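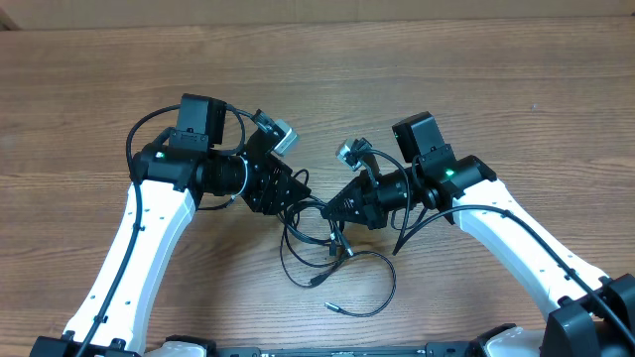
Jullileo to Publish "The Salt Clock" as a Print Graphic Novel in December

Jul 21, 2018

Jullileo, the independent comics publisher, will release the first print edition of The Salt Clock this December. The historical mystery has run as a free webcomic on the Joltar reading site, and the book collects all 17 chapters in one paperback volume.

The Salt Clock is written by Ksawery Urbańczyk and drawn by Lena Wasilewska. It takes place in 1731 in the harbor town of Hulme, where a young clock repairer named Ino is hired to fix the bell tower and finds a set of letters hidden behind the works. The letters are addressed to people who have been dead for years. As Ino delivers them to the families, old arguments over land, debt and a missing ship start up again.

The print edition has been relettered from start to finish. Wasilewska also redrew the first four chapters, which were made before she settled on the brush and gray wash style used in the rest of the story.

"Those early pages were drawn for a phone screen," Wasilewska said. "The panels were stacked one under the other, and they looked empty on paper. I kept the dialogue and most of the poses and started over on the layouts. The market chapter changed the most – it is two pages shorter now and you can finally tell which street Ino is on."

The book includes a new seven-page story set the winter before the main plot. It follows the harbor pilot, a side character who readers often asked about in the comments. The new story will be in the print edition only. A map of Hulme and a selection of pencil sketches are printed at the back.

"I wrote the pilot's story early and cut it, as it gave away too much about the ship," Urbańczyk said. "At the end of a book it can sit where it belongs."

The webcomic will stay online. All existing chapters remain free to read on Joltar with the original art, and there are no plans to take them down or replace them.

Orders and review copies

Preorders open in the Jullileo online store later this summer. Comic shops and bookstores can order through their usual distributor. Preorders placed through the Jullileo store come with a bookplate signed by both creators – one per copy, while they last.

Digital review copies of the first five chapters are ready now. Reviewers should write to the Jullileo press desk with the name of their publication and the file format they prefer. Interviews with Urbańczyk and Wasilewska can be arranged by email through the same desk.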